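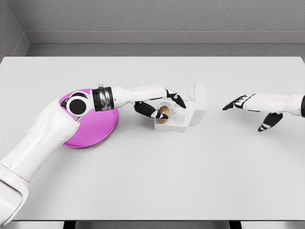
The Esmont Public Library will change its borrowing rules in July. The posts in this thread set out what will be different for cardholders and what will stay the same.

Overdue fines on books, magazines and audiobooks end for all cardholders, adults included. Children's cards have been free of fines for some time. The new rule puts every card on the same footing.

Existing overdue fines will be cleared from all accounts. Cardholders do not need to call, write or visit a branch. Over 2,000 accounts are blocked at present on account of unpaid fines, and these will be open again on the morning the rule takes effect.

Charges for lost or badly damaged items remain. An item is treated as lost when it is 5 weeks past its due date. The replacement charge is removed in full if the item comes back in usable condition.

Due dates also remain. A standard loan is three weeks, with two automatic renewals if no other reader is waiting. Notices will go out by email or text two days before an item is due and again on the day itself.

Several readers have asked whether people will simply keep books longer. We looked closely at our own children's collection, where fines ended first. Return times changed very little, and a good number of families who had stopped visiting began to borrow again.

"A fine of a few dollars was enough to keep some households away for years," said Nhyira Eshun, head of borrower services. "We would much prefer to have the book back and the reader with it."

Items from other library systems are not covered. If a book reaches you through interlibrary loan, the lending library's rules apply, and any late charge it sets will be passed on. These items carry a yellow paper band with the due date written on it. Please leave the band in place.

The tool and equipment collection at the Jelard branch keeps its daily late charge of $2. The collection is small and most items have a waiting list. Pressure washers, tile saws and sewing machines may be borrowed for one week and cannot be renewed.

Museum passes must still be returned by closing time on the day they are due. Passes may go in the book drop at either branch – please use the envelope provided.

The Sulemana Reading Room does not lend its materials, and nothing changes there. Local newspapers, town directories and property maps may be used at the tables during staffed hours. Scans of up to 200 pages per visit are free of charge. Larger requests should be made in writing.

A question on holds: the limit goes up from ten to fifteen items per card. Held items will stay on the pickup shelf for seven days, as they do now. If you cannot come in within that time, the hold may be paused from your account page or by phone.

A question on cards that have expired: a card that has lapsed can be renewed at any service desk with proof of address. A utility bill, lease or school letter dated within the past three months is enough. Residents without a fixed address may ask for a limited card, which allows five items at a time.

A question on past payments: fines already paid cannot be refunded. We recognize that some cardholders paid recently and may find this disappointing. The funds were entered in the town's accounts at the time of payment and the library has no means of drawing them back.

The full text of the borrowing rules is available in print at both branches. Large-print copies are at the front desk. Translations in Spanish, Lao and French are being prepared under the direction of Lamduan Luangrath, language services librarian, and will be ready before the rules take effect.

Book drops at both branches will be open day and night. Please do not leave items outside if a drop is full – bring them to the desk once the building opens at 9 a.m.

Readers who have held on to an overdue book for a long time are welcome to return it now. Staff will check it in without a charge for lateness, and no explanation is needed.

Replies to this thread are read during desk hours. For questions about a particular account, please call or visit so that your card details are not posted in public.

Filed under: Library News, Borrowing, Accounts and Cards

Get branch news once a month. Enter your email address to subscribe. You may unsubscribe at any time.

Contact the Library | © Esmont Public Library | Back to top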